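Dellurden Residents' Forum
Board: Council and Services
Thread: Proposed changes to kerbside organics collection

Sketari_Secretary
Posted 13 January 2024

Members are advised that the council has released its draft schedule for kerbside organics. Under the draft, the green-lid bin would be emptied weekly and the general rubbish bin every 2 weeks. Submissions close at the end of June.

The Sketari Street Residents' Association intends to lodge a submission and seeks the views of households beforehand. Our present position is one of qualified support. Food scraps make up a considerable share of what this neighbourhood sends to landfill, and a weekly service would address the odour complaints recorded each summer. 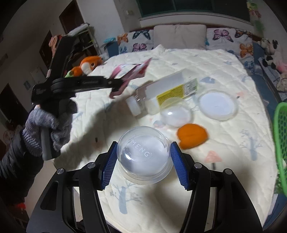
The association does, however, hold reservations regarding the proposed charge of $75 per household per year. No concession rate is mentioned in the draft, and tenants have not been told whether the charge may be passed on to them.

Bivura_Court_Strata
Reply 1

The strata scheme at Bivura Court does not support the draft in its current form. Our bin enclosure was built for 10 bins and cannot accommodate more. A fortnightly rubbish service would produce overflow on the footpath — a matter on which the council has previously issued us with a notice.

Sketari_Secretary
Reply 2

The concern is noted. The draft does permit shared bins for multi-unit dwellings, under the heading "Alternative Arrangements". Stale bread, plate scrapings and similar items would all be accepted in the shared bin, which should reduce the volume of general rubbish.

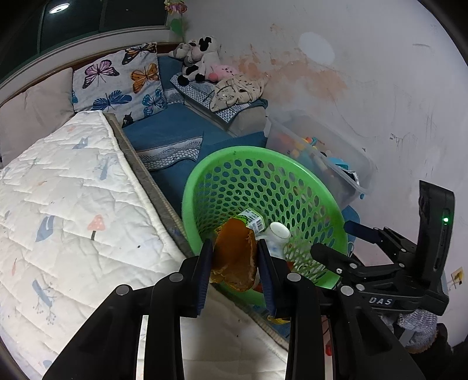 Rana wishes to record disagreement with the previous reply. Shared bins were tried in the units behind the library and were contaminated with plastic bags within around 2 months, after which the contractor declined to empty them. Any submission should request lockable lids and signage in community languages.

Bivura_Court_Strata
Reply 4

We would support a request for lockable lids, provided the cost is met by the council. Our objection to fortnightly rubbish collection stands.

Sketari_Secretary
Reply 5

Both points will be included in the draft submission, with the strata scheme's objection recorded separately. Further comments may be posted in this thread.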